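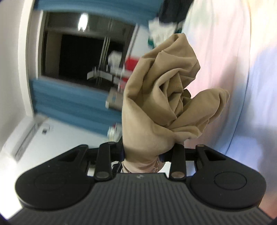
I bought the Havlow garment steamer in August, after my iron burned a hole in the only good shirt I had with me in Mornport. I was not looking for something special. I wanted a machine that heats fast, does not spit on the cloth and can stand on the floor next to the bed. Most of my clothes are of the type that gets wrinkles only from being looked at. A beige piece as crumpled as the one in the picture is a normal start for me, and I used such things for testing, together with two work shirts, a wool coat and the blue curtains.

The box has the base with the water tank, a pole in four parts, the hose, the steam head, a small brush and one glove. The glove is too big for me and too small for my husband, so we do not know who they made it for. Putting the pole together is easy, but the screw that holds the top part must be tight. I did not read this in the manual and the hanger fell down two times on the first evening.

Steam comes after 90 seconds. I measured it with my phone and it was the same every time, also with cold water from the kitchen. On cotton it is good if you pull the cloth down with the other hand while you steam from below. On linen it is only fair. The collar and the place between the buttons stay a little wavy, and for a meeting I still take out the iron. On wool it is excellent. My coat had a bad fold across the back from a suitcase and the fold went away in one go, without any shine.

Curtains were a nice surprise. You leave them hanging, you start at the top and go slowly down. My neighbor Binta Ekpo borrowed the steamer for hers, which are heavier, and she had to fill the tank again in the middle. She also told me that the hose is short if you are not tall and need to stand on a chair. I agree with her.

Now the bad points. The hose makes a gurgling sound when it hangs too low, and then some drops come out of the head. You must lift the hose straight up for a moment and the water runs back. The tank cap is hard to open with wet hands. The power button is on the base and you press it with the foot, but there is no click, so I look at the lamp each time. Also, the water here is hard, and after some weeks there were white crumbs in the tank. I clean it with vinegar now.

I wrote to the shop, Gosico, about the glove. Ebere Onuoha from their service answered the next day and sent a bigger one without cost. It fits my husband, who does not steam.

Would I buy it again? For coats, dresses and curtains, yes. If you have mainly shirts, I would say keep your iron, or look for a model with a pressing board behind the head. I give it four stars from five. If the hose was longer it would be close to five.

Reviewed 22 December 2022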